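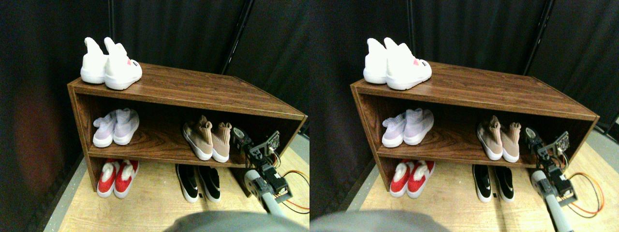 *Entry, shoe cabinet. White high-tops on top, the rest on the shelf and in the bottom compartment.*

**Hallway walk-through, Sillbridge, unit 6**
Checked by Nurhan Tokgöz, January 9, 2023

- [x] **Nothing stored on the floor in front of the door.** Fine today. I'd like to see it on a Friday night.
- [ ] **Top of cabinet clear.** No. One pair on it, near the front corner. The tenant sheet says "kept clear at all times," and I doubt anyone has read it.
- [x] **Shelf not overloaded.** Two pairs, the lavender knit and the tan. Shoes weigh next to nothing, so I don't know why this is on the form.
- [ ] **Cabinet fixed to wall.** Virgil Lazăr says he put in 2 brackets in September. I couldn't find either one. Leave open until he shows me.
- [ ] **Wood sound, no splits.** See below.
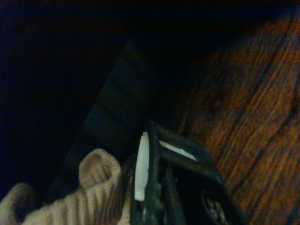 *Wood surface, close up. Dark oval knot, grain bending around it.*

Kadir Aksoy wrote this up as a crack. It looks like a knot to me — but the upper part is in shadow and I won't sign for what I can't see. Recheck with a flashlight.

Open items go to Dilek Yalçınkaya. Last time they sat there until I called.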